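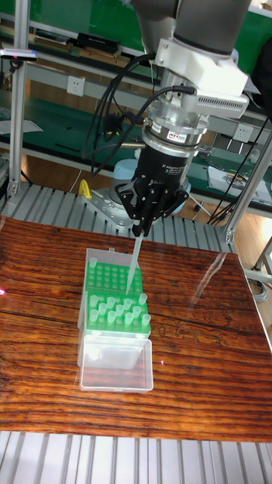
Pipette tip and tip box.

The Altden aquifer supplies drinking water to three towns and most of the farms between them. Voltar Water monitors it through a network of 37 wells, the oldest of which were drilled for irrigation and converted later. We spoke with the utility's senior hydrogeologist about nitrate, well construction and the problem of comparing old records with new ones.

The first question was why the published nitrate map for the Fatley side of the aquifer changed so much between the last two editions.

"Most of the change is in the wells we used," the hydrogeologist said. "The earlier map mixed shallow and deep screens. If you put a well screened near the water table next to one screened below the clay, you will draw a contour between them that does not exist in the ground."

The current edition separates the two zones. Of 1,723 results in the archive, 896 could be assigned to a known screen depth. The remainder were kept in the database but left off the map. Some of those records may be recovered if driller's logs can be found in county files.

Asked whether the deeper zone is protected by the clay, the hydrogeologist was cautious. "It slows things down where it is continuous. Near Sepp Creek it thins out, and there are old wells there with no grout around the casing. An open annulus is a pipe. You can have good clay and still have a direct path through it."

Eleven wells of that type have been identified near the creek. Sealing them requires pulling or perforating the casing and filling the bore from the bottom up with cement or bentonite grout. The work is scheduled to start in October, when irrigation demand drops and water levels recover.

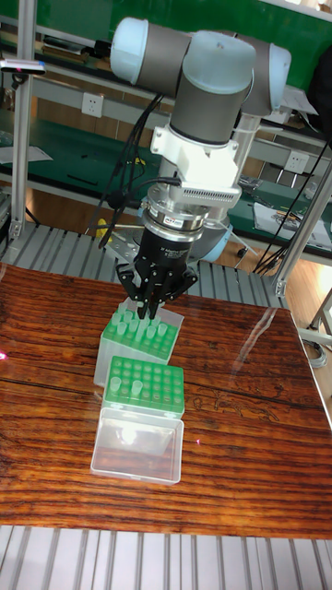

Voltar Water | Groundwater Monitoring Department

Sampling practice has also changed. Crews used to purge three casing volumes before filling a bottle. The department now uses low-flow pumping at most sites and waits for temperature, conductivity and dissolved oxygen to stabilize.

"Three volumes is a rule from a time when nobody carried a meter," the hydrogeologist said. "In a slow well you can pump it dry and then sample whatever runs down the screen. The oxygen reading is then useless, and you need it if you want to say anything about denitrification."

The two methods were run side by side at the Fatley wells for a full season. Nitrate agreed closely in the sandy zone and poorly in the silt. No correction factor will be applied to the older silt results. They will carry a flag instead.

On trends, the hydrogeologist declined to give a date for when concentrations might fall. "The water in the deep screens entered the ground decades ago. What farms do this year shows up in the shallow wells first. I would look there."

The revised map and the list of flagged wells can be requested from the department's records desk, which is open on Tuesday mornings.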